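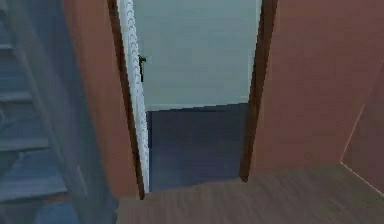 Downstairs hall in the Skutemitz sim, stairs on the left, door open.

August 2018

Day four of my Skutemitz trial and I've spent most of it in a hallway that doesn't exist! It's the house simulator from Bosside, the one Kristine Ambrosio kept raving about back in January, and I finally caved and got the home robot pack (189 bucks a month, ouch, but the first one's free).

I love the hall. Terracotta walls, wood floor with a real grain to it, blue-gray stairs, and a white door with fancy carved trim and a tiny black handle. I'd live there. The doorway leans a bit when I look through it, narrower at the bottom, and I can't decide if that's my camera settings or me needing dinner.

So tonight I set up 3,000 runs of "go from the hall to the next room" and let it chug while I did laundry. 2,286 made it through. Kristine got better numbers with Collard, but she paid a lot more for it and her houses all look like dentist offices (sorry, Kristine). Most of my misses were at the threshold, so I need to look at how I'm handling turns.

Gripes so far: the export menu is a mess, and the manual sends you to page 701 for door settings, which is a page about lamps. I wrote to support. Still need to try the Amrani add-on before the free month's up. Bed now, my eyes are toast.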